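I think we trust planners too much and logs too little. At Alva we spent two months on a smoother planner for the hand, and the grasp on a pitcher lid was still decided by one contact threshold in an old file.

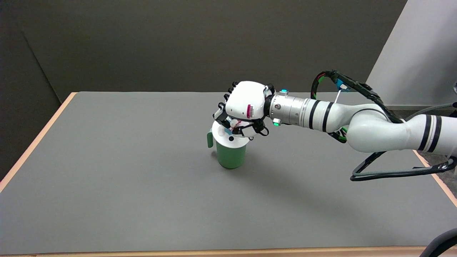 Rajeshwari Acharya found it by reading 3314 lines of controller output — slow work, without glory. I would give such reading 40 percent of every project. My colleagues would prefer a new planner.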